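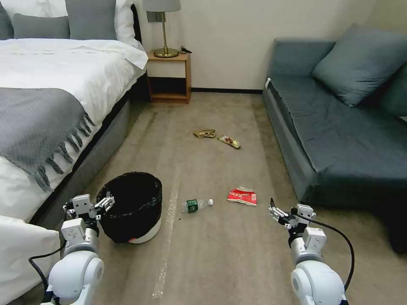
Pravesh Van Wyk wants to know why a ticket about litter has been open longer than most of the tickets about fire. Fair point, and he may have it in writing: the litter ticket is the one where two house rules contradict each other, and the robot has been obeying both.

Ticket: Bedroom tidy, floor litter, both arms
Site: Vivwood, furnished test room
Controller: Clolano
Status: open, again
Priority: medium (was low, until someone senior came to watch)

Reported fault
Robot reaches working position, opens both grippers, holds. No error raised. Operator waits. Robot waits. After 30 seconds the task times out and the log says "completed, 5 notices", which is a generous reading of events.

Entry 1
Read the notices. Four are the same notice. The fifth says the bin has been classed as an obstacle. Rule 12 of our working practice says a gripper must keep clear of any obstacle while the other arm is moving. The litter rule says one arm stays by the bin to steady it while the other arm does the picking up. You see the difficulty. The controller did too, and chose to think about it.

Entry 2
Asked Koltov, who supplied the rule set, whether a bin counts as an obstacle. Answer: it does unless it has been declared as a receptacle. Asked where one declares it. Answer: in the receptacle list. Asked where the receptacle list is. Ticket passed to another team.

Entry 3
Found the receptacle list myself. It was in the folder called "old". Added the bin. Ran the task with the practice sheet open next to me, so that for once we could say which line we were on. For anyone picking this up, the lines that matter are:

Check that the floor between the furniture is free of people and pets before either arm is lowered.
Bin arm goes to the rim first and stays there.
Picking arm takes the nearest item first. No reaching over one item to get at another.
Bottles are treated as full until weighed.
Bedding is not litter, even the parts that hang down. Keep-out zone applies to all fringes.
Stop and call a person if an item can't be identified. Do not guess.

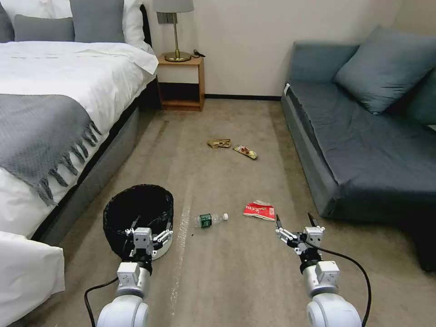 The fringe line was added in October after an incident with a different throw, and I would ask people to stop deleting it to make the sheet fit on one page. Use a smaller font.

Entry 4
Nearest item first is also ambiguous. Nearest to what? The base, the gripper and the bin can give three different answers, and Clolano defaults to the bin. Xaba's note on the shared drive says gripper. I have gone with gripper and written it into the sheet in capitals.

Entry 5, 10th May
Pravesh suggests we simply drop Rule 12. It carries the heading "General, 1976", and he doubts its author had this in mind. I doubt it too, but it is the only rule we have that keeps one arm out of the other's way, so it stays. I've added an exception for declared receptacles, bin arm stationary, picking arm only.

Still to do
Koltov to confirm the exception in writing.
Move the receptacle list out of "old".
Change "completed, 5 notices" to something a person might worry about.

Please don't close this ticket until the first of those is done. It has been closed twice already, once by me.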